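Speaker notes: building a hand-held gripper in a shared workshop
Totcombe open evening, May 29, 2025

Slide 1. Hello and settling in

Thank everyone for coming out, and mention that the tea is at the back and that they're welcome to get up for it while I'm talking (I won't be offended, I do it myself). Say that I'm not an engineer by training. I mend things, I like mechanisms, and a couple of winters ago I got it into my head that I wanted to make a gripper you hold in your hand and use like a big pair of tongs, so that a robot arm could later learn from the way a person picks things up.

Ask for a show of hands: who has built something that moves? Who has built something that moves and then stopped moving? Wait for the laugh, if there is one.

Slide 2. Why hand-held

The long version of this is very long, so keep it to the short one. An arm is expensive and heavy and frightens the cat. A gripper in your own hand costs a few evenings and some plastic, and you can carry it to wherever the objects are. You feel straight away when the fingers are wrong. My first pair, which I called Jison for reasons lost to time, were lovely and straight and could not hold a pencil to save their lives.

Pass the Jison fingers round here. Remember to get them back!

Slide 3. Fingers, and the trouble with them

Talk through the 3 versions. Straight ones first, then slightly bent, then the properly curved ones we've stayed with, called Norkano. The curve means the tips meet before anything else does, so a thin thing like a pen gets caught at the very end. Explain about the joints, and that I spent far too long on them: too tight and your hand aches, too slack and the tips wander past each other. A dab of thread lock on the bolts, left overnight, did more good than a month of redrawing.

Slide 4. Trying it on ordinary clutter

Leave this one up for a while and let people look.
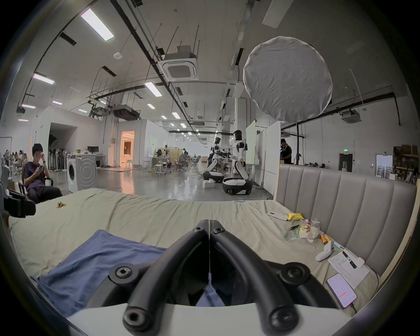 Butkienė thinks I've got the order wrong, and that anyone starting out ought to spend their first month on soft things only, socks and tea towels and the like, as hard objects flatter a bad finger and cloth never does. I've gone back and forth on this. Read it out more or less as it was put to me, and then give my own view, which is that a beginner needs one or two easy wins before the tea towels, or they'll pack it in. See if anyone in the room wants to argue. Somebody usually does, and it's often the best bit of the evening.

Slide 5. Picking what to practise on

Things I'd suggest: a pen, a remote control, a sheet of paper, a cloth, something in a plastic bag. Paper is the beast of the lot. It lies flat and you've nothing to get under, so you end up pinching a wrinkle into it first. Bags are slippery and noisy and they change shape as you lift. A soft surface underneath is kind to your fingertips, the plastic ones I mean, but it gives way when you press, so do go back to a hard table now and then and see how different it feels.

If there's time, tell the story of the egg. If there isn't, don't start it.

Slide 6. What it cost in evenings

Some 13 evenings from first sketch to fingers I was happy with, spread out from September onwards, with a long gap when the printer was poorly. Be truthful about the gap. People at home with one small printer and a job need to hear that it's all right to stop for a bit.

Slide 7. Having a go

Bring out the two spare grippers and the tray of bits. Show how to hold it first: loose wrist, elbow in, squeeze slowly. Children are very welcome but the bolts are small, so grown-ups please keep an eye out. Drawings are on the sheet by the door, and there's a space at the bottom to leave an email if you'd like the next version when it's ready.

Questions after that, until they want the room back. Collect the Jison fingers.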